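Chapter 7
Demonstrations Without a Robot

Chapter 6 dealt with teleoperation, where a person drives the arm and the arm's own joint readings become the training data. The method in this chapter leaves the arm out of the recording stage. A person holds a pair of grippers, does the task by hand, and the motion of the grippers is recovered afterward from the recordings. The arm comes in only when the trained policy is tested.

Most of our material comes from the Girnbridge study, which compared the two methods on the same set of household tasks. Operators worked with two hand-held grippers, each with a square marker fixed to its body. The markers matter more than their size suggests. They give the head camera a known shape to look for, and from that shape the position and angle of each gripper can be worked out whenever the marker is in view.

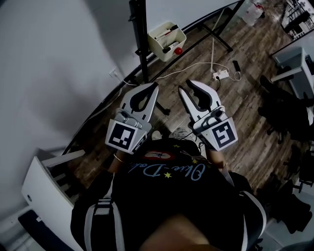
Girnbridge Readers in Applied Robotics, Vol. 7 — June 2020

Two questions run through the chapter. The first is how well the gripper path can be recovered. In the Girnbridge recordings, markers were readable from the head view in 90 percent of the usable footage, and the gaps were filled from the cameras on the grippers themselves. Long gaps were a problem. Any gap of more than 20 images was cut, and the demonstration was split in two at that point.

The second question is what the policy learns from the view at the hand. A gripper camera sees its own housing in nearly every image, and past it whatever happens to be in the room.

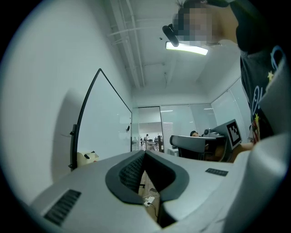 A policy trained in one room tends to lean on that background. The Votiseo data set, collected the following December, was planned with this in mind and moved the operators between rooms after every 33 demonstrations. Section 7.3 compares the two sets, and the difference on unseen rooms is large enough to affect how you should plan your own recording.

Section 7.1 covers marker detection and calibration. Section 7.2 explains the Niven alignment step, which puts the head and gripper recordings on one clock. Readers who used the Vukar toolkit in Chapter 6 can skip the installation notes — the same version works here — and go straight to the first exercise.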